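The Open Bowl: Containers for Small Things at a White Table

February
By L. Pangaribuan 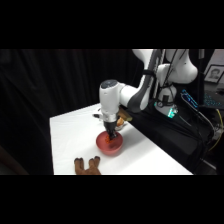 Most toy storage is designed around the moment when everything is put away. Lids, labels, stacking lugs and nesting trays all serve the closed state. The open state, in which a child or an adult reaches in and takes something out, occupies far more of a container's working life and gets little attention from the people who sell them. A plain round bowl does well in that state, and it is worth looking at why.

A bowl has no corners. In a rectangular tub the last few pieces migrate to the corners and have to be scraped out with a fingertip. In a bowl with a continuous curve they run back to the lowest point each time one is removed, and the pile re-forms under the hand. The effect depends on the radius where the wall meets the floor. A tight radius with a wide flat base behaves like a tub. A generous one, with a base only slightly wider than the foot, keeps the contents together until very few are left.

Size matters more than capacity figures suggest. The bowl I have used for most of this winter is a red one from the Brukari range, listed at 700 millilitres, with a rim 129 millimetres across. Filled to the brim it is a nuisance: the top layer rolls off as soon as the hand goes in. Filled to a third it is comfortable, and the wall is high enough to stop a dropped piece from bouncing out. For granular material or small cut shapes I would treat a third as the working limit and keep the remainder in a jar on a shelf.

Depth is the other constraint. An adult reaching straight down needs clearance for the knuckles as well as the fingertips. A small child tends to approach from the side and will tip a light bowl by leaning on the rim. The Tullow bowl, which is shallower and has a broader foot, tips less readily and loses more over the edge. I have not found one that is good in both respects. A thin ring of silicone under the foot helps the taller sort and costs very little, although it collects lint and has to be rinsed.

Colour is usually treated as decoration. On a white table it does a job. A saturated bowl can be found at a glance and its edge is unambiguous in poor light, including the flat grey light of a winter afternoon at about four. The contents are another matter. Orange pieces in a red bowl are close enough in hue that the quantity is hard to judge from across the room, and the last layer is easily taken for the bottom of the bowl. Where contents have to be counted or checked, a pale interior is better. Where they are simply being used up, the match does no harm.

The same reasoning applies to the table. White laminate shows crumbs, pencil marks and stray pieces immediately, provided the stray pieces are not white. Pale items disappear on it. Anyone who has cleared such a table by eye and then wiped it with a cloth will have felt the cloth catch on something that was missed. A second pass with the light coming from a low angle picks up the shadows. It takes a minute.

Finish should also be considered. A matt surface gives better grip and does not throw a highlight into the eye under a ceiling lamp. It marks sooner than gloss. After a winter of daily use the outside of mine has two pale scuffs and the inside has dulled slightly at the lowest point, where the pieces rub. Neither affects how it works. Gloss bowls of the same age look newer and are more likely to slide when pushed.

Mixed sets raise a separate problem. A typical table holds pieces of very different character: wooden blocks, play food, soft animals, loose small parts. They are often kept together on the grounds that they are used together. Sorting by subject (farm, kitchen, garden) looks tidy on the shelf and fails at the table, where the blocks crush the smaller pieces and the plush picks up whatever is loose. Sorting by mass and surface lasts longer. Hard and heavy things go on the table itself, towards the back. Small hard things go in the bowl. Soft things stay at the front edge or on a chair, well away from anything granular.

My own table is 1000 millimetres wide, from Ganstead, and the arrangement has settled as follows. The bowl sits a little off centre, to whichever side the user's free hand is on. Blocks stand behind it. The ones I use measure 44 millimetres on the short side and will not go into the bowl in any quantity, so there is no temptation to put them there. Play food sits wherever it was last served. The strip along the front is kept for the soft toys, and they fall off it regularly.

Washing is straightforward if the bowl is a single moulding. Two-part bowls with a bonded base hold water in the seam and should be dried upside down. Wooden pieces should be wiped and left in the air. Plush with small parts caught in the pile is best shaken outside before it goes anywhere near a machine; a washing-machine filter will hold a surprising amount of orange plastic.

On price there is little to say. A single bowl costs less than any lidded tub of the same capacity, and a replacement need not match. I bought the second one in a different red, and it now holds clothes pegs.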